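Three Evenings with the Siltville Community Chorus

I promised my sister I would write this down before I forgot the good parts, so get comfortable, because I have never been able to tell a story the short way.
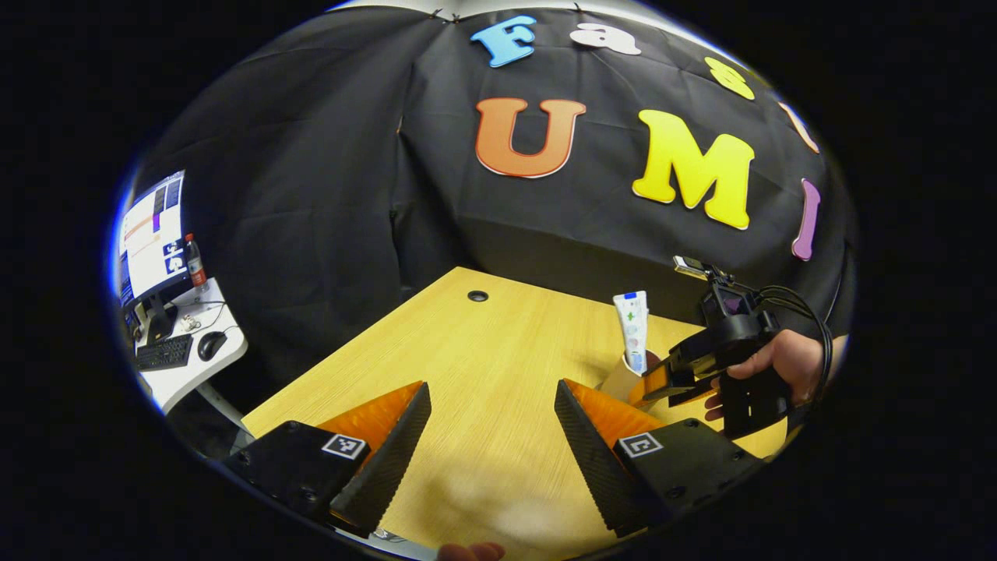 How I ended up in the alto section

Back in November my neighbor Tomoyo Fujimoto knocked on my door with a casserole dish she was returning (mine, and I had completely forgotten it) and mentioned that her choir was short on altos for the spring concert. I said I hadn't sung in front of people since high school. She said that was fine, half of them hadn't either. I thought she was being polite until I got there!

The group meets in the old Soliman Hall, up a flight of stairs that smells like floor wax and radiator. I went that first night meaning to sit in the back and listen, and the director, Masanobu Tsuji, handed me a folder before I had my coat off. Inside was a photocopy of a photocopy, with somebody's breath marks from years ago still on it in faint pencil. I loved that. I followed those marks the whole season, and whoever you are, stranger, you breathe in very sensible places.

The piece I couldn't stand

Most of the program was folk song arrangements, which I could manage by leaning toward Tomoyo and singing whatever she sang. Then there was a new work by Wakana Ichikawa, written for us, called "Letters from the Ferry." It runs nine minutes and the altos spend the first two of them on a single note. One note! I went home after that rehearsal and complained to the dog.

I practiced it while doing dishes, and in the car, and once in line at the pharmacy without noticing (the woman ahead of me turned around, and she was very nice about it). Somewhere in there I stopped minding. When the basses come in underneath, our note changes color even though we haven't moved at all, and then the sopranos drift over the top and it changes again. I don't know the proper words for any of this. Masanobu does, and he explained it to us more than once, and I nodded every time.

Wakana came to hear us in the last week of rehearsals. She sat in a folding chair with her shoes off and her eyes shut, and when we finished she asked if we could do the ending again, slower, and then slower than that. We nearly ran out of air. She crossed out a whole measure on the spot and the ending was better for it, though poor Yasuo Yagi had finally learned that measure and I could see him grieving.

Concert night

We did three evenings, and the last was the fullest, with 163 people in a hall where the radiators only have one setting. There were 34 of us on the risers. I was next to the end, beside Noboru Iwasaki, a tenor who hums his starting pitch so quietly that I think only I can hear it, and I leaned on that hum more than he will ever know. Unless he reads this. Hello, Noboru, and thank you.

I came in early in the second folk song, all by myself, good and loud. Tomoyo squeezed my elbow and we kept going. My sister says she didn't hear it from row four, and she is a terrible liar.

But the ferry piece went the way it was supposed to. After the last chord there was a long quiet before anyone clapped, and I could hear a bus going by outside, and I stood there with my folder open to the wrong page, perfectly happy.

Rehearsals for the summer program start in two weeks. I already have my folder, and I've asked to keep the same one.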